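Open day at the Pidmont handling laboratory

26/05/2019

The Pidmont handling laboratory opened its doors to members, partner firms and local residents last month. Attendance was higher than expected, with 202 visitors signing the register, and the morning talks had to be moved to the larger lecture room on the ground floor.

Eckhard Lenz, head of the laboratory, welcomed guests and gave a short account of the work carried out over the past year. He explained that the present programme, known as Lokik, is concerned with the handling of everyday goods by a robot hand with several fingers. Industrial grippers are usually built for one part and one task. The items found in a kitchen or on a shop counter vary a great deal in shape, weight and softness, and the programme was set up to study how a single hand might deal with all of them.

Visitors were then taken through to the test area in groups of up to 30. The demonstrations took place at a white table enclosed by panels, on which a mixed set of objects had been laid out, among them a folded brown cloth, a pack of 5 chewing gum, a red strawberry-shaped object and a white bowl. Staff answered questions throughout, and several guests asked how the hand is brought down to a flat item such as the cloth without pressing too hard on the table. Mr Lenz replied that this remains one of the more difficult parts of the work – a cloth offers very little to take hold of, and its shape changes as soon as it is touched. 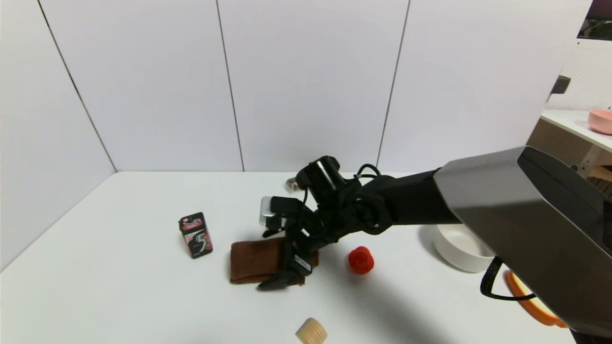
Partner contributions

Two partners also presented their work. Ostermann reported on the wear of finger joints under repeated use and showed a set of parts taken from a hand after 3,921 grasps. Iveo gave an introduction to its planning software, which will be used in the second stage of Lokik. Eckhard Grube, who leads the joint project group, confirmed that this stage will begin in September and will extend the object set to almost 1,000 items.

The laboratory wishes to thank all those who attended. Copies of the talks may be requested from the main office. Members who were unable to obtain a place will be given priority when booking opens for the next visit.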